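**Ticket 28: wrist-view policy closes early on paired handles**
Component: Lavora bimanual cell, garden-tools task
Reported by: Ute Meinecke
Assigned: Detlef Fröhlich
Status: open

**Symptom**

With the Tema checkpoint, the close command fires before the fingers reach grasp depth. It happens on targets with two parallel handles. Bowls are not affected. The Bestberg checkpoint, trained on the same 300 demonstrations without wrist crop augmentation, does not show it.

**Checked so far**

- Gripper calibration on both arms: within tolerance.
- Timestamp offset between wrist and fixed views: 2 frames, constant. Corrected in the loader, no change.
- Action chunk length cut by half: close still early, motion rougher.

Views from the garden-tools setup:

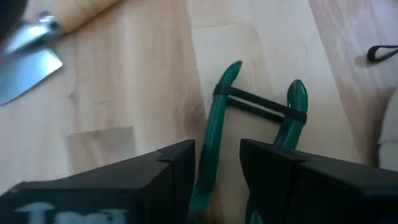
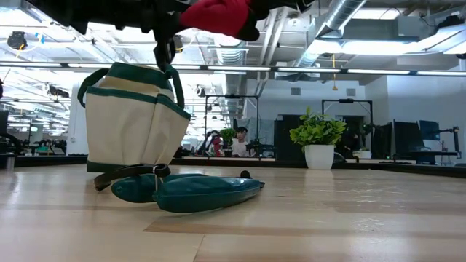
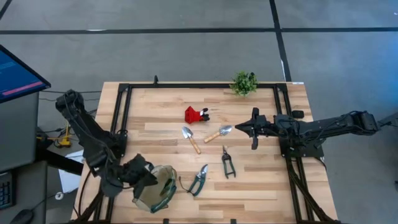

**Notes**

14:10, Fröhlich: Masked the wrist stream and replayed 200 logged steps offline. The early close disappears, but so does most of the lateral correction. The fixed views alone are not precise enough for handles.

15:35, Meinecke: Crop augmentation looks like the cause. At the maximum setting it can remove the lower part of the wrist image, fingertips included. The policy then has no depth cue and falls back on the apparent width of the target. Two handles side by side read as one wide object.

16:20, Petersen: Plausible, not shown. Please rerun with the crop limited to the top and sides before we change the paper. The ablation table currently credits the augmentation with the whole gain.

**Next steps**

1. Retrain with the restricted crop, same seed, same demonstrations.
2. Evaluate on handles and bowls separately. Do not pool the scores.
3. Ilse Desmet to hold the ablation section until item 2 is in.

Workaround until then: use the Bestberg checkpoint for anything with handles.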